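Sponsored family event: marketing code checklist, with comments
Event: Ikville Toddler Morning, Villa hall
Sponsor: Sutus (follow-on milk and cereals)
Checked by: Frauke Mühlbauer
April 2021

1. Sponsor logo kept off anything handed to parents
NO. The logo is on the wristbands, the goody bags and the sick bags. The organizer says it is "the company logo." It is the same logo as on the stage one formula can, down to the little leaf.

2. No free samples or coupons
PARTLY. No cans. There were 1000 cards offering a "welcome gift" to anyone who signs up online. I signed up. The gift is a coupon.

3. No direct contact between sponsor staff and mothers of babies under 12 months
NO. Two people in Sutus shirts were at the changing area, described to me as "helpers." One offered feeding advice before I had asked for any.

4. Infant feeding information is independent
NO. The leaflet is credited to Haro, which sounds like a parents' group. The postal address on the back is the sponsor's. Same fault as at the February event, and I was told then that it would be fixed.

5. Breastfeeding space provided, unbranded
YES, if you count a corridor with two chairs. No logos, at least.

6. Written sponsorship agreement available on request
NOT SEEN. Promised by email. I will believe it when I have it.

7. No collection of due dates or babies' birth dates
NO. The prize draw form asks for both and the box is not marked optional — the small print says "we and our partners" may get in touch. Partners not named.

8. Staff and helpers briefed on the code
DOUBTFUL. Everyone I asked said yes. None could tell me what it covers.

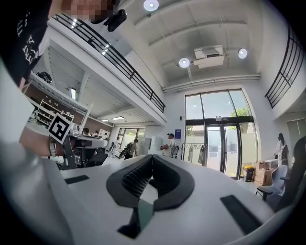
Wristwatch and black T-shirt with white lettering.

9. Press material makes no health claims
NO. "Supports growing minds" is a health claim, whatever the press office calls it.

10. Complaints contact displayed
YES. It goes to the sponsor's own customer line.

Result: not passed. Items 1, 3, 4 and 7 to be put right in writing before the next date is announced — a phone call will not do this time. F.M.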